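Gakberg Institute of Sport Studies
Call for participants: Alumni Fellowship in Competition Administration

Posted May 29, 2025

The Gakberg Institute invites applications from graduates of sport management, sports law and related programs for its next Alumni Fellowship. The fellowship is part-time and runs for 18 weeks, starting in February. Fellows work on the rules, scheduling and eligibility procedures of regional competitions in handball, rowing and track cycling.

Places available: 33

Scope of work

Each fellow is assigned to one of two work groups. The Lozano group reviews disciplinary codes and appeal procedures. The Narka group works on fixture planning and venue allocation, using records from 391 past events. Assignment is made by the program office after the first workshop. Preferences may be stated on the application form but are not binding.

Fellows are expected to:
- attend the opening and closing workshops in person
- join one online session per week (90 minutes, evening)
- submit a written report in the format supplied by the office
- present the report to the alumni assembly

Eligibility

Applicants must hold a completed degree and have at least two years of paid or unpaid experience with a club, league, federation or event organizer. Current students are not eligible. Former fellows may apply again after a gap of one full cycle. Working language is English. A basic command of spreadsheets is required; programming is not. 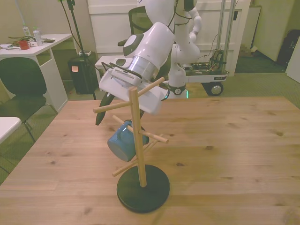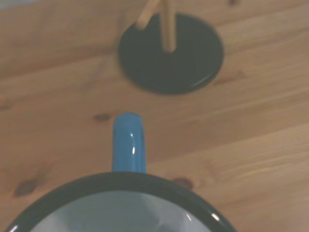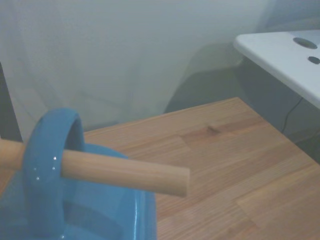 Blue mug, in all three views.

Costs and support

There is no tuition. A registration fee of 100 dollars is payable on acceptance and is refunded to fellows who submit the final report on time. Lodging for both workshops is arranged at the Flolar residence, single rooms, breakfast included. Travel is reimbursed at the economy rate against original receipts. Visa costs are not covered.

How to apply

Send one PDF containing:
1. Completed application form
2. Resume, two pages maximum
3. Statement of interest, naming one competition rule you would change and the text you would replace it with
4. Name and contact details of one referee

Incomplete files are returned once for correction. Applications are scored by two reviewers working separately, and the scores are averaged. Shortlisted applicants are interviewed by video for 20 minutes.

Contacts

Academic questions: Refilwe Matlala, program lead
Forms, fees and travel: Keabetswe Du Plessis, program office

Please put "Fellowship" and your last name in the subject line.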